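4. Setting up the Wukberg 40 rear-door cooler

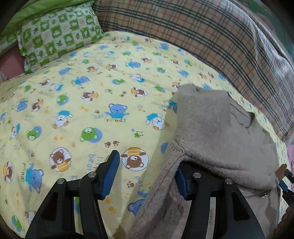
4.1 Before you start

The Wukberg 40 is a passive rear-door heat exchanger. It replaces the back door of a server rack and takes heat out of the exhaust air with chilled water. It has no fans of its own. The sales sheet says the door "adapts to any rack." We have fitted it to Jarman and Posa racks, and the Posa needed a different hinge kit. If your rack is from another maker, measure the hinge holes yourself before you take the old door off.

You will need:
The hinge kit that matches your rack
Two hose sets with dry-break couplings
A torque driver
A leak rope long enough to run under the whole rack
A second person who can lift

Take the inlet temperatures at the front of the rack, top, middle and bottom, with the servers under a normal load. Write them down. People skip this and then have nothing to compare against except the number on the vendor's slide.

4.2 Hanging the door

1. Bolt the rack to the floor or to its neighbors. A filled door is heavy and a free-standing rack can tip when it swings open.

2. Remove the original rear door and keep the hinge pins. The kit is supposed to include new ones. Ours came short once.

3. Fit the upper and lower hinge brackets finger tight. Check that they line up before you torque them to the value stamped on the bracket. The printed card in the box gave a different value in earlier kits. Go by the bracket.

4. Lift the door onto the lower pin first, then lower the upper pin into place. Two people, and keep the coil side away from knees and tools. The fins bend very easily.

5. Swing the door through its full travel. It should stay where you leave it. If it drifts, the rack is out of level, and shimming the door won't cure that.

6. Close off every empty rack unit with a blanking panel. Seal the cable openings as well. The quoted capacity assumes that all the exhaust air goes through the coil, and in most racks we open up it doesn't.

CAUTION: Do not hang the door with water in the coil.

4.3 Connecting the water

1. Flush the building side of the loop before you connect anything. "It was flushed when the building opened" is not a flush. Ask for the paperwork and then flush it again.

2. Connect the supply hose to the lower port and the return hose to the upper port. The ports are the same size and the hoses will happily go on the wrong way around. The door will still cool if they are swapped, only badly, and it traps air at the top.

3. Leave enough slack for the door to open all the way. Open it and look at the hoses while someone else moves it. No kinks, no rubbing on the rack frame.

4. Lay the leak rope under both couplings and along the low side of the rack. Plug it into port 2 on the controller.

5. Open the return valve, then the supply valve a quarter turn. Bleed air from the top vent until the water runs clear of bubbles. Close the vent and open the supply valve the rest of the way.

6. Wait 40 minutes, then run a dry paper towel around each coupling. Do this even if the leak rope is silent. The rope only knows about water that has reached the rope.

CAUTION: Keep the supply water above the dew point of the room. The controller has a setting for this, but it trusts a single humidity sensor. Check it against a hand-held meter.

4.4 Controller and alarms

1. Power up the controller and wait for the steady green light.

2. Connect to the service port with a network cable and log in with the details on the label. Change the password now. The setup wizard lets you put it off, and you shouldn't.

3. Enter the rack ID, the water supply limit and the name of the person who gets the alarms. A shared mailbox is allowed. We don't recommend one.

4. Touch a damp cloth to the leak rope. The controller should show code 611 and send an alert. If the code shows and no alert arrives, the mail settings are wrong, whatever the "Test passed" message says.

5. Dry the rope, clear the alarm and repeat the test.

Note: The Kemitz monitoring plug-in reads water temperature and flow from this controller. It also shows a "savings" figure. We have not been able to find out how that figure is worked out, and we would not put it in a report.

4.5 Checking the result

Run the rack at its normal load for 4 hours and take the same inlet readings as in 4.1. Then read the air temperature behind the door, again at the top, middle and bottom.

If the top is much warmer than the bottom, there is still air in the coil. Bleed it again. If all three are warm, check the flow before you blame the water temperature. A strainer full of pipe scale is the usual culprit, even on a new loop.

If the server fans have sped up since the door went on, the coil is adding more back pressure than the servers like. Look for bent fins and for cables hanging across the opening. Extra fan power counts against whatever the door saves, and it won't appear on the cooling meter.

Record the final readings on the sheet inside the rack's front door.

Section checked by Huw Phillips, 28 Jul 2022. For hinge kits and spare couplings see section 9.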